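Sorting day at the parts bench — gallery

Quick page this time, more when I get a minute. Kudinbridge workshop, one afternoon in June, sorting small hardware out of the mixed tubs and into trays. Captions are short, sorry, typed between deliveries.

Background for anyone new. We had 344 bits of loose hardware in the Groleo tubs after the spring clear-out. Nuts, rollers, spacers, washers, one door hinge. Everything was in together, which is fine untill you need four matching nuts in a hurry. So — two kinds of tray. Blue plastic with little square cells for the nuts, perforated stainless for whatever is waiting its turn.

1. Nuts

Hex nuts go in flat, hole up. You can see the thread that way and a bad one shows itself before it gets anywhere near a bolt. One to a cell. Gaps are fine, leave them, don't shuffle everything along to make it look neat.

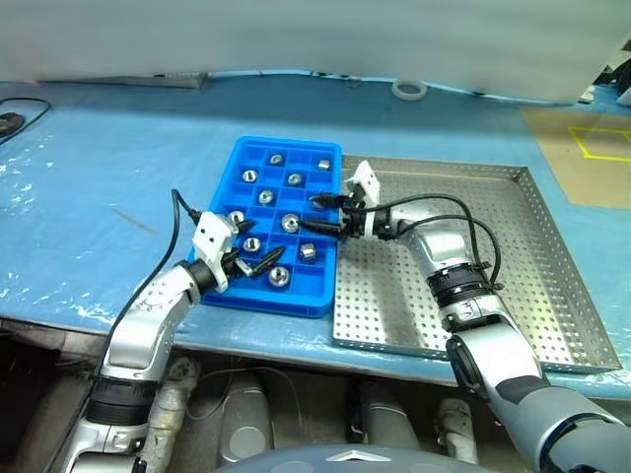
Film goes over the table first, every time. It wrinkles, it always wrinkles, no point fighting it. Saves the blue top from scratches and you can gather up the grit at the end in one go. Everett Nguyen-Tran wanted a rubber mat instead and we tried one for a week. Nuts stuck in the ribbing. Back to film.

The cell trays came with the Jadent order, 9 of them, and they've been the best thing we bought all year. Easy to wipe. They stack too, though not when full (learnt that one the loud way).

Tally for the afternoon was 167 nuts through the trays. Labels still to do. If you take a tray off the shelf put it back on the SAME shelf please.

2. Rollers

Small cylindrical ones. Awful to store. Put them on a bare bench and they're off the edge before you've turned round, so they live in the steel trays with the raised sides. Holes in the floor let the dust drop through and give the rollers a bit of somthing to settle against.
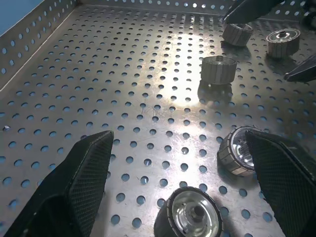
Steel ones mark easily, that's just how brushed metal goes. Doesn't matter for this job. A wipe with a dry cloth, no polish, polish gets on the parts and then on everything else.

We've got 60 rollers set aside for the Grímsdóttir job and those are NOT spares. Different tub, red lid. The rest are free to use, write down what you take.

Still to sort: washers (two sizes, maybe three), the long spacers, and the hinge if anybody knows what it came off. Next lot of pictures when the washers are done — probably not before the shelf labels turn up.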